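Tidley 房间物品归位记录
README 与数据说明

维护：Yuzuki Amano、Colin Pilkington
条目录入：Ye-seo Kang、Eoin Coughlan
名称表与校对：Bereket Chala
本版日期：2021年11月21日

概述

Tidley 是一份文字表格数据，记录共用房间里的日常物品放在什么地方、按约定应该放回什么地方，以及收拾的人怎样称呼它们。全部内容为中文，共 1,485 条记录，涉及 209 个物品名称，分在 3 张表里。

记录来自 Flarnura 名下几间共用的房间。这些房间白天有人办公，也有人在里面吃饭、拆快递、换鞋、试东西，用途每周都在变。固定的只有大件：桌子、架子、地毯，还有几块一直没找到地方挂的板子。小件则到处走。最早的表格是贴在门背后的一张纸，写着“剪刀放回第二层”“水瓶自己带走”，后来纸不够写，就改成了电子表格，再后来整理成现在的样子。

这份数据适合拿来做这样几类事情：比较不同的人对同一件东西的叫法；研究“桌下”“墙边”“架子旁”之类位置词在实际使用中的范围；给收纳方案、搬家清单、房间交接单做参考。它的规模不大，房间也都属于同一家，拿它推断一般家庭的习惯是不够的。

文件

rooms.csv
房间表。每间房一行，写房间代称、地面、固定家具和通道。

items.csv
名称表。每个物品名称一行，写标准名称、别名、类别和默认归位处。

records.csv
记录表。每条记录一行，写某件东西在某次查看时的位置、状态，以及应归的位置。

三张表都用 UTF-8 编码，逗号分隔，第一行是字段名。文字里如果有逗号，一律用中文全角逗号，因此不需要额外转义。换行只出现在备注字段中，用双引号包住。用电子表格软件直接打开时，有的版本会把编码认错，出现乱码的话请用“导入”功能并手动选择编码。

字段说明

rooms.csv

room_name：房间代称。目前使用的代称有 Asfaw 和 Gakby 等，都是大家平时叫惯的名字，门牌上不一定这么写。
floor：地面材料和颜色，照肉眼所见填写。
fixed：固定家具。指平时不挪动、收拾时拿来当参照物的家具。
walkway：通道。写从门口到各件固定家具之间应当空出来的地方。
note：备注。

items.csv

name：标准名称。
alias：别名，多个别名之间用顿号隔开。
category：类别，见下文“类别”一节。
home：默认归位处。
movable_by：谁可以挪。取值为“任何人”“使用者”“先问”。
note：备注。

records.csv

rec_id：记录编号，按录入先后排列，与查看先后未必一致。
room_name：房间代称，与房间表对应。
name：物品标准名称，与名称表对应。
said_as：录入人当时的原话，保留口语和错别字。
place：当时所在位置，用位置词加参照物写成。
state：状态。取值见“状态”一节。
home_here：在这间房里应归的位置。与名称表中的默认归位处不同时，以本字段为准。
note：备注，上限 1,000 字。

类别

类别分得比较粗。早期版本分得很细，光是瓶子就拆成了水瓶、调料瓶、清洁剂瓶、空瓶，录入的人常常拿不准，同一只瓶子在两天里会被填成两类。现在统一为以下几类。

饮食：杯、瓶、餐盒、零食、水果、纸巾。
文具与桌面：笔、剪刀、胶带、便签、本子、尺。
包袋：背包、手提袋、购物袋、工具包、收口袋。
衣物与鞋：外套、帽子、手套、换下来的鞋。穿在身上、脚上的不记。
家具：桌、椅、架、凳、地毯。
板材与大件：展示板、隔板、桌面板、纸箱、卷筒。
电子小件：充电器、线、遥控器、手持的小设备。
清洁：扫帚、簸箕、抹布、垃圾袋。
不明：看不清、叫不出名字、或者没人认领的东西。

“不明”是正式类别，请照填。一件东西只看得出颜色和形状时，写“黄色圆形物”就够了，不要猜它是水果还是胶带。Bereket Chala 校对时改得最多的就是这一类，录入人总想替它安一个名字。

位置的写法

位置由两部分组成：参照物和位置词。参照物优先用固定家具，其次用墙、门、窗，再其次用别的物品。位置词只用下面这些。

上：接触并由参照物托住。杯子在桌上，箱子在架上。
下：在参照物的垂直下方，落在地面上。
内：在有边沿或有盖的东西里面。
边：落在地面上，与参照物相距不到一步。
之间：夹在两个参照物当中，两个都要写出来。
靠：倾斜着倚在参照物上，自己的一边着地。
挂：由钩子、绳子或椅背吊着。
手中：有人拿着。

“前”和“后”不用。前后取决于人站在哪里，两个人对着一张桌子收拾，会得到相反的记录。Colin Pilkington 曾提议以门为准规定前后，试了一阵，几间房的门开在不同方向，录入的人还是要先想一下自己面朝哪边，后来取消了。左右也尽量不用，确实需要时写明“从门口看”。

如果一件东西同时符合两个位置词，取更具体的那个。比如包放在桌子两条腿之间的地面上，既可以写“桌下”，也可以写“桌腿之间”，表里写“桌下”，备注里补一句“在两腿之间”。这是少数例外之一，原因是桌腿在多数房间里没有单独登记为参照物，查找时会对不上。

有人在场时的记录

房间里有人时照常记录。人本身不进表，人手里的东西记为“手中”，状态填“使用中”，归位处照常填写。人坐着的椅子、靠着的板子也记为“使用中”。录入时不写姓名，备注里出现的称呼在发布前已经删掉。

有人蹲在地上弄东西的时候，东西周围一小片地面算他的工作区。工作区内的物品先不催归位，等人起身后再看。这条规定原先没有，加进来是因为有几次别人正换电池、拧螺丝，旁边的小零件已经被好心收走了，事后找了半天。

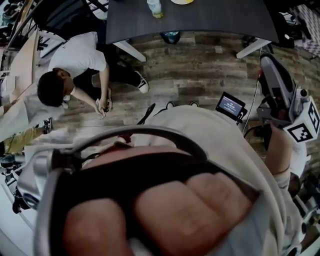 地面与家具

木板地面混有棕、灰、褐几种颜色，木纹明显，有做旧的痕迹。这样的地面在表里写作“木板，棕灰褐混色”，不再往下细分，也不写树种或工艺。颜色杂的地面有一个实际问题：灰色和褐色的小件掉上去不容易找，收拾时请蹲下来看，别只站着扫一眼。

深炭灰色桌面、白色斜腿的桌子，标准名称为“深灰桌”。桌腿向外张开，腿脚落地的位置比上端靠外，走路时容易踢到，所以沿桌腿一侧的地面列入通道，不放东西。录入时请注意，“桌边”从桌面边沿算起，桌腿伸出去的那一点不算。

黑白格地毯登记为固定家具，名称“格子地毯”。东西在地毯上写“地毯上”，压着地毯边沿的也写“地毯上”，备注里注明压边。地毯旁边的深色物件看样子像椅子，没有看全时名称填“不明”，said_as 里可以保留“像椅子的那个”。

高架是深色框架，上面存放着东西。架上的物品只在能看清时逐件登记，看不清的统一写成一条“架上杂物”，不要按印象补。

桌面上的东西

桌面允许放正在用的东西。透明塑料瓶放在深灰桌上，记录写法如下：

name：塑料瓶
said_as：桌上那个透明瓶子
place：深灰桌上
state：待确认
note：瓶盖一带带点淡绿色

同一张桌上的黄色圆形物只露出一部分，写法如下：

name：不明
said_as：黄的圆的
place：深灰桌上
state：待确认
note：没看全，在瓶子旁边

两条都填“待确认”，因为单看一眼无从知道是谁的、还用不用。瓶子类的默认归位处是“使用者带走”，确认无人使用以后，空瓶进回收袋，有水的瓶子先放到窗台，过了当天再处理。有水没水要拿起来才知道的，请先拿起来再填，不要远远地看着写“空瓶”。

桌下的东西

桌下原则上不放东西，包除外。包放桌下是大家都接受的做法，离人近，又不占椅子。深色的包、上面有一块偏蓝的地方，这样的包记为：

name：包
said_as：桌底下那个深色的包
place：深灰桌下
state：待确认
note：有一块发蓝

标准名称只写“包”。背包、手提包、工具包各有自己的标准名称，但要看到背带或提手才能用。只看到一团深色布面的时候，用“包”。包里装了什么不记录，也不要打开看。包的 movable_by 一律是“先问”，扫地时可以连包一起提起来再放回原处，放回后不需要新增记录。

靠放的板子

白色大板斜放时写“靠”，后面接它所倚的东西。倚在什么上面看不清的，写“斜放，所靠不明”，这是位置字段里唯一允许不写参照物的情况。

板子的归位处各房间不同。Asfaw 的板子归在架子侧面，竖放，长边着地；Gakby 没有专门的地方，home_here 填“墙边”。板子类的 movable_by 是“先问”，有人在旁边时尤其如此。一个人搬大板容易看不到脚下，请两个人搬，或者先把沿途地面清出来。

板子还会挡住后面的东西。被板子遮住大半的物品按能看到的部分记录，挪开板子之后看到的内容另起一条，两条在备注里互相写明编号。

鞋

鞋的问题比预想的多。规则是穿在脚上的不记，脱下来的才记，看不出有没有人穿的也不记。换下来的鞋应归门口鞋垫，成双摆放。只找到一只时照样登记，名称写“鞋，单只”，找到另一只以后把第一条的状态改为“已归位”，不新增。

白色运动鞋在记录里最多，said_as 里有“小白鞋”“白球鞋”“那双白的”等叫法，标准名称统一为“白色运动鞋”。鞋面上有深色标志的，备注写“有深色标志”，认得出是哪家的也不写品牌。

手持小件

手里的浅色小设备记为“手持小件”，归在电子小件类。用途不清楚的时候不要写成遥控器、手机或者计量表。Ye-seo Kang 录入的早期记录里，有一批这样的小件写成了“遥控器”，后来逐条改回来，改动前的叫法仍保留在 said_as 字段，需要比较称呼的人可以直接用。

手持小件归位时连同它的线、盖子、电池一起放。线要绕好，不打死结。盖子单独出现时，名称写“盖，配件”，备注写可能属于哪件，不确定就空着。

状态

state 字段有以下取值。

使用中：有人拿着、坐着、靠着，或者正对着它做事。
待确认：没有人碰，也没有人说过要不要。
待归位：已确认可以收，还没收。
已归位：放在了 home_here 写明的位置。
不归位：经使用者说明，暂时留在原处。备注里写留到什么时候。
移出：离开了这间房，不论是带走、丢弃还是借出。

状态不要求按顺序变化。一件东西可以从“待确认”直接到“移出”，这在瓶子和餐盒里很常见。同一件东西多次出现时每次都是新的一条记录，只有单只鞋的情况例外。表里没有字段把同一件物品的多条记录串起来，需要这样做的人只能依靠名称、房间和备注推断，结果请自己核对。

归位规则

先地面，后桌面，再架子。地面上的东西会绊人，通道先清出来，后面的人搬大件才走得过去。

每件东西只拿一次。拿起来以后直接送到归位处，不要先堆到桌上。确实不知道归哪里的，放进门边的“待问”箱，并在备注里写“已入待问箱”。待问箱每周倒一次，没人认领的再放一周。

架子下层放重的，上层放轻的。玻璃和液体不放最上层。常用的文具放在不用弯腰也不用踮脚的那一层，其他东西不要占。

椅子归到桌边，椅背朝外。叠放的凳子最多叠到与桌面平齐。

地毯四角压平。地毯上不放箱子，短时间放一下也请挪开，压痕很难恢复。

别人的纸，无论看上去多像废纸，都不丢。叠齐，放回桌上，用一件有分量的东西压住。

录入流程

查看和录入分两步。查看的人走一圈，用自己的话写下看到的东西，这些话原样进入 said_as。录入的人对照名称表选标准名称，再填位置和状态。两步可以是同一个人做，但不要同时做，边看边选标准名称的时候，人会不自觉地只注意表里有的东西。

走一圈的路线没有统一规定。Eoin Coughlan 习惯从地面看起，沿墙走，最后看桌子中间；Yuzuki Amano 从桌子开始。两种路线得到的记录有些差别，从桌子开始的人漏掉桌下物品的情况较多，从地面开始的人容易漏掉挂着的东西。发布的表里没有标出每条记录是哪种路线得来的。

校对时只改标准名称、类别和位置词，不改 said_as，也不补录查看人没有提到的东西。看到明显的漏项，应当重新走一圈，作为新的记录录入。

记录样例

下面几行摘自记录表，字段之间用竖线隔开，省略了编号。

Gakby | 剪刀 | 大剪子 | 架上 | 已归位 | 架上第二层 | 空
Gakby | 外套 | 谁的灰外套 | 椅背挂 | 待确认 | 门后挂钩 | 口袋里有东西，没翻
Asfaw | 胶带 | 快用完的胶布 | 窗台上 | 待归位 | 文具盒内 | 空
Gakby | 纸箱 | 快递箱，空的 | 门与架子之间 | 移出 | 压平后移出 | 挡路
Asfaw | 抹布 | 蓝抹布 | 水池边 | 不归位 | 水池下挂杆 | 等晾干再挂
Gakby | 椅 | 歪着的椅子 | 格子地毯上 | 待归位 | 桌边 | 压边

已知问题

一、不明类偏多集中在架子附近。架子深，里层的东西看不清，早期又没有“架上杂物”这个写法，录入人把每一团看不清的东西都单独写了一条。这些记录没有合并。

二、瓶子的叫法有重叠。“水瓶”“塑料瓶”“饮料瓶”在名称表里是三个标准名称，区分标准在二月改过，之前的记录按旧标准填写。要做瓶子的统计，请先把三者并成一类。

三、“边”和“下”的界线在斜腿桌子上不稳。桌腿外侧、桌面边沿以内的地面，有人写“下”，有人写“边”。按规则应当写“下”，校对时改掉了一部分，估计还有遗漏。

四、称呼带有录入人的个人习惯。参与录入的人少，said_as 里的某些叫法只有一个人用，比如把收口袋叫“束束袋”。做称呼研究时请不要把它当作普遍说法。

五、没有记录时间。早期纸面记录多数没写时间，补写不可靠，整列删掉了。编号的先后只代表录入顺序。

六、归位处有的已经失效。房间里家具后来有过调整，rooms.csv 写的是最新布置，较早记录里的 home_here 可能指向现在已经没有的抽屉或盒子。遇到这样的情况，以记录为准还是以房间表为准，取决于使用目的，数据里两者都保留。

隐私处理

发布前删去了姓名、工位、快递单信息和纸张上的文字内容。备注里涉及药品、信件、证件的，物品名称改为“私人物品”，位置保留。两条备注因为一看就能猜到是谁，整段删空，字段值为空字符串。

如果您在这些房间里待过，认出某条记录写的是自己的东西并希望去掉，请告诉维护者编号，或者说个大概，我们来找。

使用许可

表格和本说明可以免费用于学习、研究和非营利用途，可以修改，修改后请注明改了什么。用于收费产品前请先来信。请勿尝试根据物品推断使用者的身份。

引用时写“Tidley 房间物品归位记录”，并注明 Flarnura 和所用版本的日期。

修改记录

本版：增加“有人在场时的记录”一节；位置词去掉“前”“后”；椅、凳分为两个标准名称；“手持小件”从“遥控器”中分出；更正 Asfaw 的通道说明，深灰桌桌腿一侧补入通道。

上一版：备注上限由原来的不限改为现在的字数，超长的几条由原录入人自己缩写；瓶子区分标准更新；增加“移出”状态。

最初版：由门后纸面清单转录，只有房间、物品、归位处三列。

待办

名称表里的别名还没有按使用多少排序。
Gakby 的板子需要一个固定位置，定下来以后更新 home_here。
给桌腿、架腿单独登记参照物，还在讨论。
待问箱里的东西目前没有进表，下一版打算单列一张。

联系

表格内容和删除请求找 Yuzuki Amano，名称和类别的疑问找 Bereket Chala。来信请附记录编号，没有编号的话写明房间和物品名称。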